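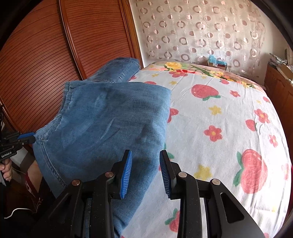 Johanna Ortner wrote to me after my last post to say that I'd made the repair workshop sound far too cosy, and that if I was going to write about it again I should please mention the invoices. Fair enough! So, the invoices.

For anyone new, I spend two mornings a week at Wandon, which takes on people who've been out of work for a long while (illness, prison, caring for a parent, all sorts) and pays them a proper wage to do alterations and mending. Most of what comes through is hems and zips. We do the small jobs for people off the street, and then there's the contract with Widmer, who send over their staff uniforms by the vanload and want them back in 4 days. Well, they say 4, they mean 3.

Johanna's point was that Widmer were paying us at 60 days. For a big firm that's nothing, but we've got 17 people on the payroll and the wages go out at the end of every month whatever happens. In November we were £4000 short with £1547 of it sitting in one unpaid bill for trouser hems. I remember the figure because Elfriede Fankhauser had written it on the back of a thread box and propped it by the kettle.

She rang them in the end. Elfriede is very polite on the phone, much politer than I'd have been, and she got it down to 30 days, plus a bit more per garment for anything with a lining (linings are a pain, they slip about and you can't rush them). I'm still slightly amazed they said yes.

What I'd love now is a second regular customer, so we aren't hanging on one van. Stenell have asked for a price on aprons and we've sent them one, a bit higher than I'd have dared, and I keep checking the inbox like a teenager. Oh, and the good iron is back from being mended, so if you've been waiting on curtains, you can bring them in any morning before eleven.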